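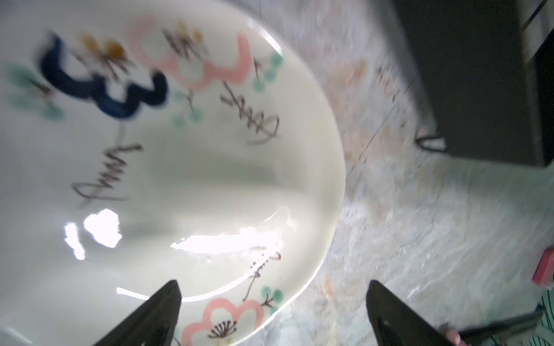

## Jevik G2 fingertip set: slip fault on glazed plates

Applies to G2 tips shipped before 2020-12-28.

**Fault.** On smooth glazed ceramic, the black tapered tips can lose grip at the rim while the wrist is turning. The controller reads the slip as a normal close and continues the move. The plate may drop.

**Cause.** Tip pads harden with use. Satish Kamath's bench test at Obura found reduced friction after almost 2000 close cycles. Glare from curved glaze also delays slip detection by the wrist camera.

**Action**

- Stop plate handling on units past 1000 cycles.
- Fit pad kit 106 and reset the cycle counter.
- Set slip timeout to 30 ms.
- Keep hands clear of the tips until the arm is in hold.

Painted and plain plates are affected alike. Metal pans are not covered by this notice.

Replacement pads: contact Lakshmi Kurian, Jevik parts desk.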